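Evening metalwork classes return to Renosska in January

Dec 17, 2020

Good news for anyone who has been missing the smell of the workshop! The Clistetti center in Renosska will open its evening metalwork classes again in January, with 20 places to start with and, we hear, plenty of tea. 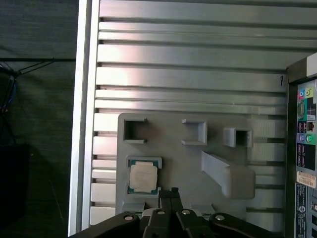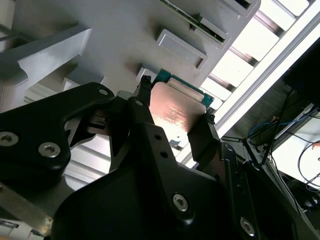

2 min read

Geum-ok Oh, who is teaching once more, says beginners are very welcome (and so are old friends who have forgotten everything). The full course costs $58, or $50 if you sign up before the holidays, and you can put your name down at the front desk any evening.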